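4.2 Does hand pulling work?

Reports on water chestnut control in the Skestenberg ponds credit hand pulling with most of the decline. We doubt it. Of 478 plots, only 30 had an untreated neighbor, and in those the pulled and unpulled sides thinned out at much the same pace. A cold spring could explain both — nobody measured water temperature. Loson Creek is cited as a second success, but it was surveyed for just two seasons, and the seeds can outlast that by years. 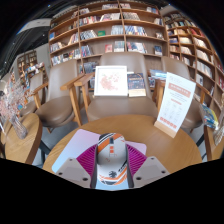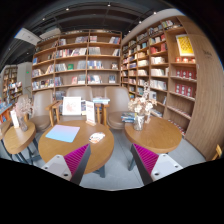 Figure 2. A round table, seen in both views.

Skestenberg, January

Wickramasinghe plots were left out of the count.

Last updated: January

Comments
Eckhard Buschmann: Were the unpulled sides shaded?
Flidier: We pulled for two summers. Still there.

Related
Duckweed counts at Loson Creek
Do boat wash stations help?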